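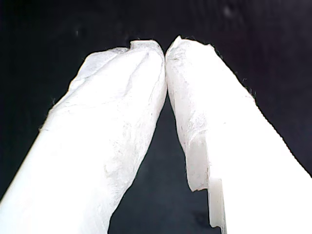 Can a Machine Do Your Chores Yet? My Tips, Chore by Chore

I get asked this more than I get asked about getting wax out of carpet, so it's time I wrote it all down in one place. I've spent a good part of my working life cleaning other people's houses and, for the last few years, helping out in my cousin's cabinet shop, and I've watched a lot of clever machines meet a lot of ordinary messes. Some of them are great! Some of them need more looking after than the mess did.

Floors

Yes, mostly. A robot vacuum is worth having if you've got hard floors and you're willing to pick up first. Cords, socks and the fringe on a rug are what stop them. I tuck rug fringe under and hold it down with a strip of double-sided carpet tape (the kind that peels off clean – try it in a corner first). Empty the bin every single run, and cut the hair off the roller with a seam ripper. Scissors take forever.

Ours is a Vundex, second-hand, and it still can't manage the lip between the kitchen and the hall. A little wedge of scrap pine fixed that.

Laundry

Washing and drying, sure, we handed that over generations ago. Folding, no. I've seen folding machines that want every shirt clipped in by hand, and by the time you've clipped it you could have folded it. Cloth is hard for a machine because it never sits the same way twice. If you hate folding, do what I do and stop folding so much. Underwear goes in a drawer loose, sheets get rolled up inside one of their own pillowcases, and T-shirts go on hangers straight out of the dryer.

Dishes

The dishwasher is the best household robot ever built and I'll argue with anyone over it. Loading it is still your job. I've watched videos of robot arms putting cups in a rack, and they do it, slowly, with nice matching cups. My cupboard has jam jars, a gravy boat and my grandmother's teapot lid in it. Scrape, don't rinse, and clean the filter when you do the floors so you remember it.

Grip is the whole game

My friend Mahsa Rahimi works with grippers for a living, and she says people worry about the brains of these things when they should be looking at the fingertips. Hard plastic slides right off a glass. A soft covering can help, but coverings crease, pick up dust, fray and need replacing. Same as work gloves, really!

You can borrow the idea at home. Wrap self-sticking bandage tape around the handle of a paint scraper or a garden trowel and your hand won't tire so fast. Start at the bottom, overlap each turn by half, and don't pull it tight or it will pucker. For kitchen tongs that drop things, slip a wide rubber band on each tip, but only for cold food. Wipe the handle with rubbing alcohol before you tape it. When the wrap gets fuzzy, strip it all off and start over, as new tape on top of old just slides around.

In the shop

Machines do much better here because the work holds still. We sorted out a job last June with 3456 shelf pins to bag, and a small Stenley counter did it while we ate lunch. Sanding flat panels, yes. Sanding the inside of a curved drawer front, that's me with a sponge block. Sweeping under the table saw is me too.

Should you buy one?

For floors, go ahead. For anything with arms, I'd wait. The Gandeck catalog has a countertop helper for $2111 that stirs a pot, and a wooden spoon and a radio will get you through risotto just fine. If you do have money to spend, put it toward a quieter dishwasher and keep a seam ripper in the drawer next to it.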